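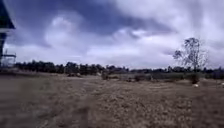 Zenent field unit, Prornby site: progress for October

Work this month went into keeping the Quinlan rover serviceable on rough pasture. Total drive time on the unit stands at 646 hours.

Drive. Left rear hub seal replaced after grease loss. Wheel bolts are now re-torqued every 20 hours - the old interval of 40 was too long for this ground.

Camera mount. The bracket had worked loose, and the horizon in the logged video leaned on side slopes. New lock washers fitted, mount re-zeroed on the bench.
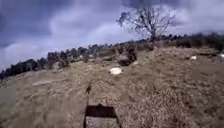 Battery. Pack two drops out at 30 percent charge under load. Ultine has agreed to supply a replacement; until it arrives we run on pack one only.

Next period: fit the new pack, repeat the slope runs, close the open item on the front cover gasket.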